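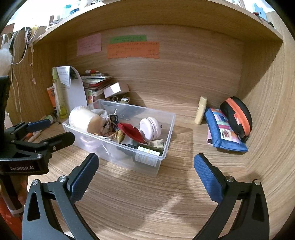

The rescue opened at 9, but the woman had been parked outside since before that, with the heater running and a leash on the passenger seat. She'd bought the leash in September and hadn't used it.

Adoption day at the Bundetti Street shelter drew a crowd. They came for the puppies, mostly. She walked past those pens and down to the end of the row, where the older dogs were.

The card on the last gate said Ogilvie, male, 9 years, grey and tan, surrendered. Someone had added in pen that he didn't care for vacuum cleaners.

He was lying on a folded blanket with his chin on the concrete. He looked at her, then at the leash, and then he put his head back down.

"He's been here 49 days," said the girl with the clipboard. "He's slow to warm up."

"So am I," the woman said.

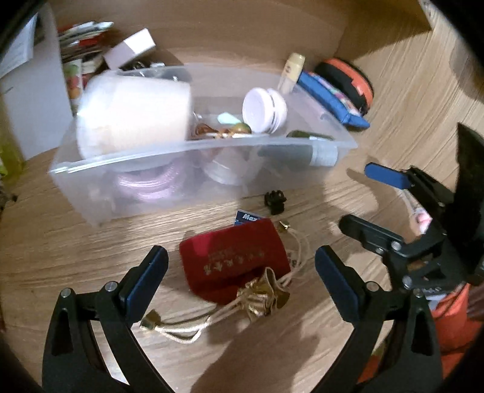 She filled out the forms at the counter. Previous pets: one. Name of previous pet: Skolar. Reason no longer in the home. She left that line until the end and then wrote "old age" in small letters.

The drive back to Liditz took most of an hour. Ogilvie stood the whole way and breathed on the window. At the house he went through every room and came back to the kitchen, where he drank a full bowl of water and left most of a second one on the floor.

She put the old bed by the stove. He wouldn't have it. He took the mat at the back door — the thin one, with the boots on it — and turned around twice.

She moved the boots. Then she got the vacuum cleaner out of the hall closet and carried it down to the basement.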